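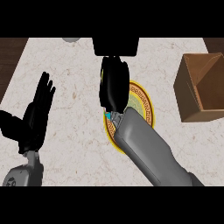

3.2 だしの濃さと減塩汁物の受け入れ

家庭で作る汁物の塩分を減らすとき、味の物足りなさをどう補うかが問題になる。前節では食塩の量だけを変えた条件を扱った。本節では食塩の量を低いほうに固定し、だしの濃さを変えた条件について述べる。

試料は昆布と削り節のだしを用いたすまし汁で、だしの濃さを薄い、標準、濃いの3段階とした。具は豆腐と青菜に統一し、薬味は加えなかった。だしはまとめて引き、当日のうちに使い切った。市販の顆粒だしは製品ごとに食塩の量が異なるため、本節の条件からは外してある。

参加者はドルコム(Dorcombe)地区の料理教室に通う成人で、同じ汁物を自宅でも作ることに同意した人に限った。調理の手順はテハダ(Amparo Tejada)が作成した手引きに従い、汁の量は椀に200 mLとした。配付した椀はシリワン(Siriwan)社の同一品である。評価の項目は、塩味の強さ、うま味の強さ、また食べたいかどうかの三つで、食後に所定の用紙へ記入してもらった。自由記述の欄も設けたが、記入は任意とした。

塩味の強さについては、だしが濃いほど強く感じたとする回答が多かった。食塩の量は同じなので、うま味や香りが塩味の感じ方に影響したと考えられる。ただし、薄いだしと標準のだしの差は小さく、自由記述では「違いがわからない」とする参加者もいた。また食べたいかどうかについては、濃いだしがもっとも高く評価されたわけではなかった。削り節の香りが強すぎる、後味が重いという記述があり、毎日の食事に出すなら標準がよいとする意見が目立った。

自宅での調理では、教室に比べて評価のばらつきが大きくなった。煮立てる時間や火を止めてから食べるまでの時間をそろえられなかったことが一因とみられる。また、途中でしょうゆを足した参加者の記録は集計から除いた。記録はタリックス(Tallix)の食事記録票を用いて回収したが、間食の欄の書き方が人によって異なり、汁物以外からの食塩摂取を推定するには不十分であった。この点は次節で改めて取り上げる。

図2 石目模様の天板(コンピュータによる描画) 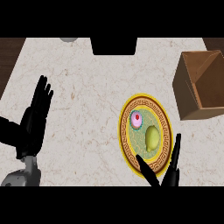
だしを濃くすれば、食塩を減らした汁物でも満足して食べられるのか。

標準程度の濃さまでは満足感を補う効果が期待できるが、それより濃くしても好ましさが増すとは限らない。

以上の結果は、すまし汁という味の単純な料理で得られたものである。みそ汁や具の多い煮込みでは、みそや野菜からの味が加わるため、同じ傾向になるかどうかは確かめていない。また、参加者は料理教室に通う人であり、ふだん調理をしない人にそのまま当てはめることはできない。ドレーンロウ(Drernlow)地区での追加調査では、対象をみそ汁に広げる予定である。

公開日:2022/09/10

シェア 3 コメント 2

当サイトでは利便性の向上のためCookieを使用しています。閲覧を続けると、Cookieの使用に同意したものとみなされます。

関連する記事
昼食の主食を麦ご飯に替えたときの腹持ち
酢を使った和え物の減塩と保存
献立表の書き方が野菜の摂取に与える影響
高齢者世帯における汁物の頻度と具の種類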